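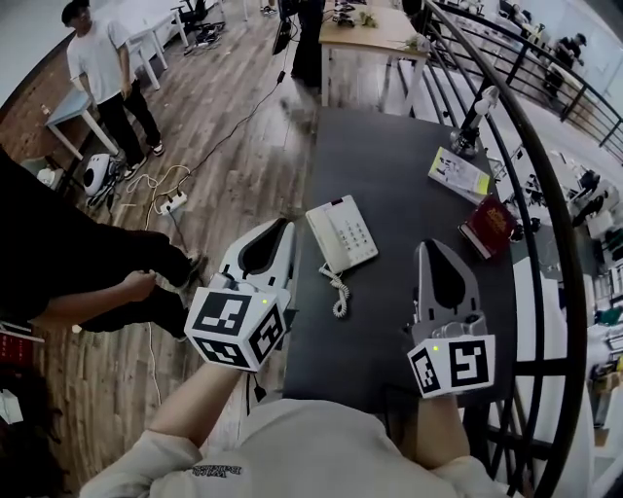 Fixed telephony in small offices has become a minor branch of the cabling trade, and Finn Mühlbauer has worked in it long enough to have definite views on cord length. He looks after voice and data for Kindia, a shared workspace on the upper level of the old Debnath building, along with a number of smaller tenancies nearby. His preference is for a corded set with no screen. The white telephone on the dark table is laid out the way he likes them, with the handset along the left and the keypad on the right, and a coiled cord between hand and base. "Right-handed people dial with the right and hold with the left," Mühlbauer says. "The layout was settled decades ago and I haven't seen an improvement on it."

His argument for the corded set is mostly about maintenance. A cordless handset has a battery, a charging cradle and a radio link, and each of the three generates its own class of service call. A basic analogue set has a hookswitch, a keypad membrane, two transducers and two cords. "I can test the lot with a known good handset and a multimeter," he says. "If the keypad has gone I replace the telephone. It's the only part I don't bother opening up."

Keypads fail at the contact layer, in his experience, and usually on the keys that get used for an outside line or for voicemail. Handset cords fail at the plug end, where the conductors flex against the crimp. He re-terminates these himself and keeps a tin of connectors for the purpose. The coil has its own failure, which is reversal: a cord that has been overstretched takes a backward kink part way along and will not return to an even pitch. Mühlbauer removes it from the telephone, unwinds it by hand past the kink and winds it back over a length of dowel. The result lasts a few months.

On desk placement he is particular. The base should sit far enough back that the handset can be lifted without dragging the set toward the user, and the coil should have slack on the table when the handset is down. Books and brochures migrate toward a telephone and end up resting on the cord, and he asks tenants to leave a clear hand's width on the handset side. "People put the paper where they're going to write while they talk," he says. "Fair enough. It just needs to go on the keypad side."

The larger work at Kindia came when the copper service to the Debnath building was withdrawn. The tenants voted to keep analogue telephones, and Mühlbauer fitted a Tranik adapter, a wall-mounted unit which presents ordinary line ports on one side and takes an Ethernet feed on the other. Programming took an afternoon. The dial plan was rebuilt from a paper list, and ring voltage had to be raised one step before the older sets would sound reliably. The adapter and its bracket came to $553, excluding labour.

He records all of this in Plallunov, a cable register he describes as a spreadsheet with a better search box. It holds over 3,000 entries across his sites, one for each terminated end. Every entry gives the outlet number, the patch position, the date tested and a free-text note. The notes are brief. One from June reads "faceplate loose, tenant using it as hook for headset, replaced, spoke to tenant."

Power for the adapter was the unresolved question. A line-powered telephone on the old exchange would work through a blackout, and a set behind an adapter will not unless there is a battery supply upstream. Mühlbauer specified a small uninterruptible supply in the comms cupboard and told the tenants in writing how long it would run the adapter and router together. He tests it by pulling the plug and timing it with his phone. "Don't trust the self-test light. Put a load on it."

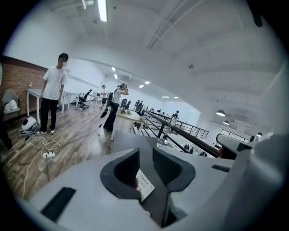 Floor runs are where Mühlbauer's standards and those of his clients tend to part company. Open-plan rooms of this age were built with outlets at the perimeter, and anything in the middle has to be fed across the boards. A white power strip on a plank floor, with mostly white leads and the odd black one tangled beside it, is a condition he meets on nearly every visit. His first instruction is to get the strip off the walking line and under a table or against a wall, here the brick one. His second is to separate the leads by destination before touching any ties. "If you bundle a tangle you've got a tidy tangle, and I still can't trace it," he says.

For temporary arrangements he accepts a low-profile rubber cover, laid straight across the direction of traffic. Tape he will not have on timber, because it lifts the finish on older boards. Permanent positions get a floor box or a drop from the ceiling, and voice cable is kept clear of power along the whole run, crossing at right angles where a crossing is unavoidable.

Colour coding he regards as optional. White leads are popular with tenants for appearance, and the consequence is that labels do all the identification. He puts one at each end, printed and wrapped so that the text can be read from any side, with the number matching the register. The next round of testing at Kindia will start with the perimeter outlets and finish at the comms cupboard, where two patch leads still carry labels in ballpoint.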